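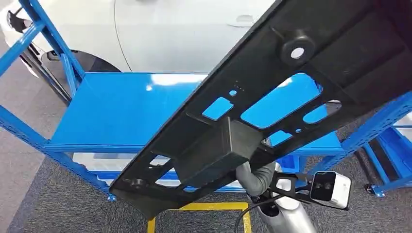
I've been trying to learn Cantonese since October last year and I still can't hear the difference between tone three and tone six unless someone says them side by side, slowly, while looking at me with pity. So this month I gave up on the app (sorry, Clernent, you had a good run and a very annoying jingle) and went back to having lessons with a person.

The person is Muchen Yu, who teaches above the dry cleaner's on Thursday evenings and doesn't believe in word lists. My first lesson was a full hour and I think I learned nine words. Nine! But I can say them, and the woman at the bakery understood two of them, so I'm calling that progress.

What we did for most of that hour was hum. I'm not joking. She hums the tune of a sentence with no words in it, I hum it back, and only when I've got the tune does she let me have the words. I felt a complete wally for ten minutes and then something clicked -- I'd been treating the tones like an accent mark to stick on afterwards, when I'd got the rest of the word sorted. You can't, or I can't anyway. It all comes out flat with a little wobble on the end, as if every sentence is a question about a lost cat.

I'm also keeping a notebook again. It's a Ziridden one with squared paper, 100 pages, and I draw a line for each syllable, high or low or sloping, with the romanisation underneath. It looks like a seismograph. My other half picked it up off the sofa and asked if I was unwell.

The romanisation is a whole other headache, by the way. I started with a book that used Yale spelling, then Clernent used Jyutping, so half my old notes have a y where the other half have a j and I keep pronouncing the j ones like jam. I've decided to stick with Jyutping and have spent two evenings copying everything out again, which was boring but oddly good revision.

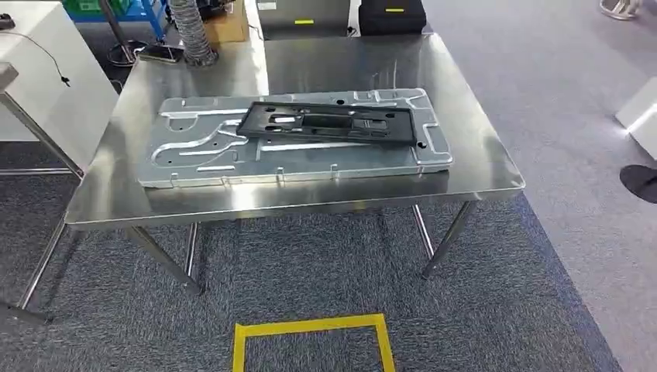

Do you need to learn the characters at the same time?

It depends what you want it for. I mostly want to chat to people and follow a film without reading the subtitles, so I've put the characters off until spring, apart from numbers and a few things on menus. If you're hoping to read or text people, I'd start on them early and do a few a day.

Numbers have been my big success, mind you. Muchen made me read out long ones until I stopped panicking, and I can now say 1433 without stopping for breath in the middle. I practise on door numbers and bus numbers on the walk to work, under my breath, or what I thought was under my breath until a man at the crossing moved away from me.

Homework for this week is ordering a meal, with a follow-up question about whether there's peanut in it. I've been rehearsing with the radio off while I do the washing up. The tricky bit is "faa sang" (peanut), because both syllables are high and level and mine keeps sagging on the second one. I've recorded myself on my phone and played it back after hers -- grim, but it does help.

Next lesson we start on the little words that go at the ends of sentences. There are loads of them and I've been told I'm using "aa" far too much.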